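Reading the Entertainment Roundup
Course notes, unit 2: where celebrity news comes from
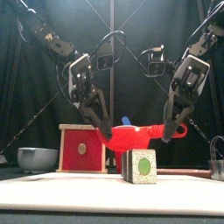
Welcome back, everybody! This unit is all about the celebrity roundup, that quick parade of breakups, trailers and airport outfits most of us scroll through over breakfast (I certainly do, usually with more toast than I planned). Gossip columns are a lot older than our phones. The oldest clipping in your packet is from 1861, a chatty little piece about a touring singer and her hats, and you'll be surprised how familiar it sounds. Fans like to call gossip "tea," so let's borrow the red teapot and ask of every item: who is pouring, and who filled the pot in the first place?

Most items start in one of a few places: a publicist's email, a court filing, a star's own post, or another roundup. Our main reading is the March batch from Wastetti, which has 19 short items. Roughly half of them trace back to a single press release for the Korkanitz film, though you would hardly guess it from the wording.

For next time, pick one item and follow it back as far as you can. Write 100 words on what changed along the way, and please bring the Moussa interview too, the long version, as we ran out of time for it today.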